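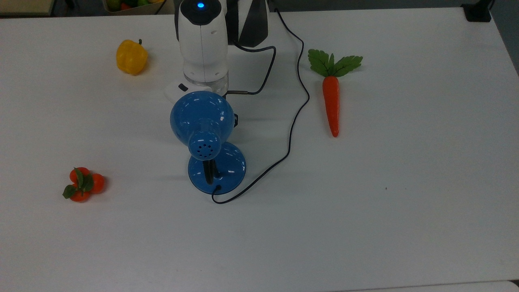
Figure 1. Desk lamp on a white tabletop.

Unit 6: Lighting the Work Surface
Course handout, Illier School of Interior Studies
Instructor: Gwenaël Boyer

Purpose of this unit
Students will learn to tell apart general, task and accent lighting and to plan task lighting for a desk used for reading, writing and screen work.

Terms
General lighting serves the whole room. Task lighting serves one activity in one place. Accent lighting draws attention to an object or a wall. A single fixture may do more than one of these jobs, and the plan should state which.

Placement
A task light is placed on the side opposite the writing hand. The lower rim of the shade should sit below eye level when the user is seated. Glossy paper and glass tops reflect the bulb, and the light should be moved until the reflection leaves the user's line of sight.

Color of light
Warm light has a color temperature near 3000 K. Students should record the value printed on the bulb package and use one value throughout a room unless the plan explains the difference.

Assigned reading
Rolland, Rooms After Dark, chapter 6 and the table on page 51.

Written work
Submit a lighting plan for the Rostitz study, drawn to scale, with a fixture list. Plans from the February session are on file in Room 707 and may be read there but not copied.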